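Swapping the fuel pump on the old estate

The car had been cutting out on long hills since July. It would pull fine up to 50, then go flat as if someone had lifted my foot off the pedal, and after a minute it would come back. I changed the fuel filter first as it was cheap and I had one on the shelf. It made no difference.

Ea Vestergaard lent me her pressure gauge, which was the first useful thing I did. At idle the reading was steady. Under load it sagged and kept on sagging, so I stopped looking at plugs and coils and ordered a pump. The choice was a Zullau at 109 or a Sorville at a bit under half that. I had a Sorville in the last car and it whined from the first day, so I paid for the Zullau. It came from Mogensen with the strainer and a new seal in the box, but no hose clips.

Run the tank as low as you dare before you start. I had 22 litres in mine and should have had less. The rear seat base lifts out, there is a round cover under the carpet, and under that is the locking ring. Mine had not moved since the car was built. I soaked it, left it over lunch, and got it round with a block of wood and a hammer. Don't use a steel drift near an open tank. Disconnect the battery as well, and keep the doors open.

The old strainer was brown and half blocked. There was grit in the bottom of the tank, which I got out with a lint-free cloth and a long pair of grips.
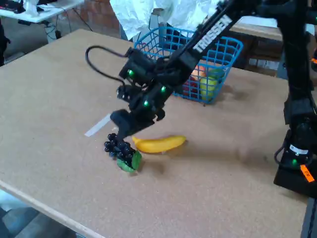
The new pump sits about a finger's width lower in the carrier than the old one, so the hose had to be trimmed. Cut a little at a time. The plug went straight on. I used new clips from the shop in Lokadby, the proper fuel injection type, and put a smear of clean petrol on the seal before dropping the ring back.

It took a few turns of the key to build pressure. No leaks at the cover. I left the carpet back overnight and checked again at 11 the next morning before putting the seat in.

I have done 1,000 miles on it now, including the long climb out past the quarry with a full boot, and it hasn't cut out. Fuel use is the same as before. The gauge has gone back to Ea, and the rear brakes are next.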